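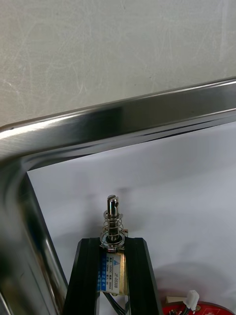 Delphine Ruark

I've looked after the kitting cell in our Fandmont workshop for long enough now that people send me their sad robot stories, and most of those stories are about housekeeping. Two arms, a table, some bins and a tray, and you'd think the arms would be the hard part. Mine mostly behave. What eats my mornings is crumbs of wire insulation, a bin that got nudged and a pair of fingers that have gone slick from handling. So these are the things I do to keep it running. A few of them I stole from the kitchen!

Wipe the fingers first, before anything else is switched on

Ribbed fingers are wonderful for holding a little solenoid by its body, and they are also wonderful at collecting fuzz. I keep an old soft toothbrush in a jar at the end of the bench and give the grooves a dry scrub, then a wipe with a lint-free cloth that has a dab of isopropyl on it. Don't soak it. Wait until it's dry before you pick anything up, and then do one practice grip on a spare part. If the part turns in the grip when you poke it gently, scrub again. I used to go straight to raising the grip force and all I got for it was scuffed labels, so please try the toothbrush first.

While you're down there, look at the finger screws. I put a dot of nail polish across each screw head and onto the metal beside it – any color you like, mine is a horrible coral – and a broken line tells you the screw has moved. It takes seconds to check.

Grip wires where they're already tied together
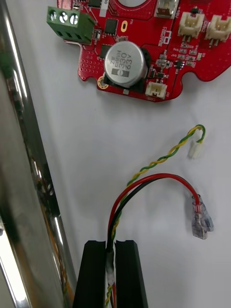 Harnesses are the part everyone complains about, and I complained too, for a whole winter. Loose wires bend away from the fingers, or you get hold of one strand and the rest swing around like spaghetti off a fork. My answer was to teach the pick on whatever holds the bundle together. On the ones with the clear heat-shrink, the fingers go right there, and the free ends (the twisted yellow and green pair with its white plug, the red and black with their spade terminals) are left to lie out on the surface. I don't let anything pinch the spade terminals, even the ones in clear sleeves. A sleeve that has been squeezed creeps back along the wire and then you have bare metal where you didn't want it. If your harness has no heat-shrink at all, ask whoever makes it up to add a short piece. Ours came around to the idea quickly once I showed them my reject box.

And keep the capacitor side of a board out of the travel path when you're lowering wires near it. A tall can sticks up much farther than you remember! I add a bit of extra height to the approach any time there's a board already on the tray, and I'd sooner lose a second than a capacitor.

Line the tray, and change the liner

Plain paper in the bottom of a stainless tray is the best cheap trick I know. It cuts the shine, it stops boards from skating when they're set down, and small bits of solder show up against it. Cut a stack of sheets to size in one go and keep them flat under something heavy. A curled corner will lift a wire end just enough to annoy a camera. I change mine every 4 hours of running, or sooner if it's got smudges. Don't tape it down with anything that leaves gum behind. If you've already done that, a little cooking oil on a rag takes it off, followed by dish soap, followed by a proper dry. (Take the tray off the table first. I didn't, once.)

For the rim, skip the scouring pad. Polished steel with a crosshatch of scratches throws glare in all directions and the wrist camera hates it. Warm water, soft cloth, buff dry, done.

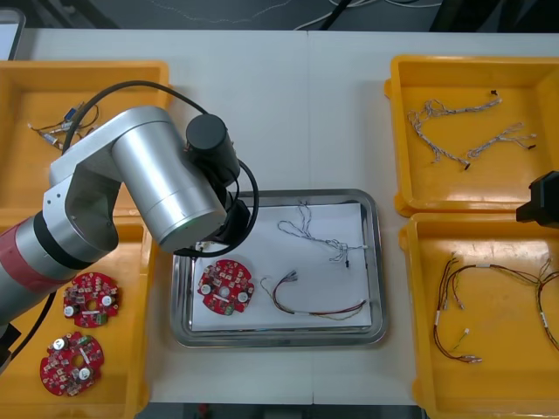 Bins to the sides, lined tray in the middle, boards and harnesses out.

Give every bin a parking space

Bins walk. You top one up, set it back a thumb's width off, and the next pick goes down on the rim. I drew outlines on the tabletop with a paint marker first, and they wore off. Now I use small stick-on corner stops, the sort sold for cabinet doors, two per bin on opposite corners. Ours came from Pririmport in a bag that will outlast me. Clean the table with alcohol before you stick them and leave them overnight.

Don't overfill, either. I'll put up to 60 loose connectors in a bin and no trouble, but harnesses are another story and I keep those to a single loose layer. If they've knotted together, tip the whole lot out on a towel, sort it by hand, and coil each one gently on its way back in. Boards go in flat, with space between them, and never on top of a harness.

Shallow bins are kinder than deep ones, by the way. I tried deep ones and the gripper housing kept meeting the wall.

Look at your cables while everything is parked

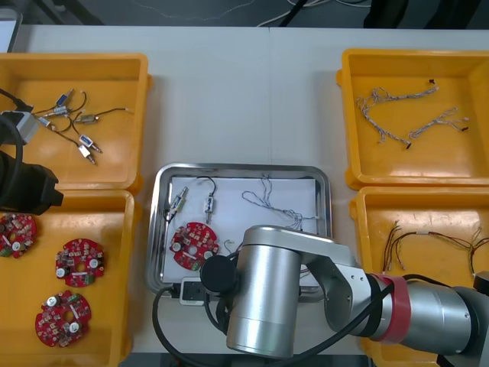
Cable dressing is the job I put off longest and regret most. The temptation is to strap everything tight to the arm so it looks tidy, and then the wrist turns and something has to give. You want slack at each joint and no slack in between. Ours still isn't perfect: the black cable on the silver arm drops in a loop from the wrist, over the edge of the tray and onto the table, and a loop that low can drag a solenoid lead along with it. My routine is to jog each joint to both ends of its working range, slowly, with my eyes on the cable and not on the gripper. Wherever the loop dips lowest, I add a soft hook-and-loop strap one hand above it. No zip ties on anything that flexes. They bite into the jacket.

Floor cables get the same look. I run a finger along them when I sweep and anything that feels flattened gets replaced.

A short list taped inside my cupboard door

Brush and wipe fingers, check polish dots.
Fresh liner if it's curled or marked.
Push each bin home against its stops.
One practice pick from each bin at low speed.
Sweep up wire ends before lunch and again before going home.

I go through the deeper stuff, screws and straps and a full re-teach of the tray corners, every 18 working days. The Jiden shop down the road does theirs every 19 and swears by it, so pick a number you'll stick to and write it on the calendar. Next time I'll get into labeling spare fingers, as mine are all in one coffee can at the moment and I can't tell the left ones from the right.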